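June 2025

Handheld gripper demos, table task. Notes before I forget, will tidy later (won't)

Where we are: 66 demos kept out of this batch. Two thrown out, both mine. In the first one I dropped my right hand below the table edge while reaching and the marker cube went out of view, so the pose track has a hole in it. Second one I started before the recorder did. Annoying but quick to redo.

Reminder to self on the order, bc I got it wrong twice:
start recorder
hands up over the near edge, both cubes to the head cam, hold
open close open, left then right
then go
at the end back to the same start pose, hold again, then stop

The open-close thing matters for lining up the jaw signal with video. Without it Fletcher has to do the offset by eye and he has asked me nicely to stop making him do that.

Task is the same as on the remote arms in March: pick up with one hand, steady with the other, pass across, set down. With the remote arms we were getting jerky stuff, long pauses before every grasp, and the policy learned the pauses. Lovely. It would hover over the thing and think about its life. By hand the pauses are mostly gone. Now the opposite problem, I move too fast. Wrist speed in my demos is way over what the arms will do on replay. Glenys ran a handful through the retarget script and the right arm hit its joint speed limit in most of them, always in the pass, never in the pick. So slow down in the pass. Slow down in the pass!! Put it on a sticky note.

Tried a metronome app. Hated it. Counting under my breath works better but then I can't talk to anyone.

Cubes. Left one had been knocked a bit on its mount, noticed when the left fingertip came out inside the table on the plot. Inside the table, as in under the surface. Re-seated it, redid the hand-eye calibration, now the fingertip touches the table when it touches the table. Need a check for this at the start of each session: tap each fingertip on the same corner of the tabletop and compare. Takes no time. Should have been doing it from the begining. Demos before the re-seat need a corrected transform, raw video is fine, only the derived poses are off. DO NOT train on the derived poses in the old folder. I renamed it with _badleft so there's no excuse.

Glare: tabletop is white and marker faces are white, and when I tip the cube back toward the ceiling lights the black squares wash out and the detector drops it. Worst on the right hand when I turn the palm up. Options – lower exposure on the head cam, or matte spray on the cubes. Tane says lower exposure first, free to try. Did that, better, picture is dark now but detection holds through the turn. Leave it there for the moment and see if the policy minds.

Hands are in view as well as forearms, obviously the arms on the real thing won't be. Masking script handles forearms ok when the sleeve is pushed up evenly, gets confused with cuffs and leaves a ghost edge. Whoever records next please pick one sleeve length and stick to it for the whole session. Same goes for me.

Thin stuff: wires and loops are the hard case. Curved finger slides over a cable instead of getting under it unless I come in almost flat to the table. By hand I find this angle without thinking. Don't know whether the arm can reach it with the elbow where it is. Ask Glenys to run reachability at the near edge before I record fifty of something the robot can't do.

Also the two-hand thing. I noticed on playback that I always pick with the right and steady with the left. Every single one. So the policy will too. Next batch: swap, even though it feels like writing with the wrong hand. Label handedness in the file name, r or l, lower case, no spaces.

Fatigue – grippers are not heavy until they are. Trigger finger was sore by the end and you can see it in the data, jaws don't open all the way on the late ones. Jaw width at "open" drifts down over the session. Either shorter sessions or rescale per demo. I vote shorter sessions. Break after every ten or so.

Failures: do we keep them? Declan wants recoveries in the set (miss, back off, try again) and I agree but they need a tag, otherwise we teach it to miss. I've got a couple of natural ones tagged "recov". Faked misses look fake, my hand slows down before the mistake. Not using those.

Next:
redo the 2 bad ones
left-hand batch
corner tap check in the start script (Fletcher?)
reachability at near edge
replay five slow-pass demos on the arms at half speed, nothing on the table, hand on the stop
write down the exposure value somewhere that isn't my head

Grip and cubes at the start pose, before the sync clap:
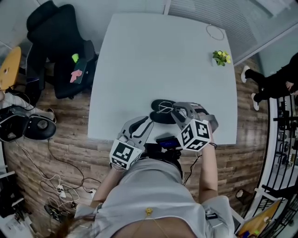 Murray Kerslake: on the speed limit, before you rerecord everything, try stretching just the pass segment in time and replaying that. We did it with the remote arm demos and the grasps survived fine. It won't fix the left-hand ones if you're slow and wobbly there, so do record those fresh. And please add the jaw width at open to the session log, I'd like to see the drift before we decide on breaks.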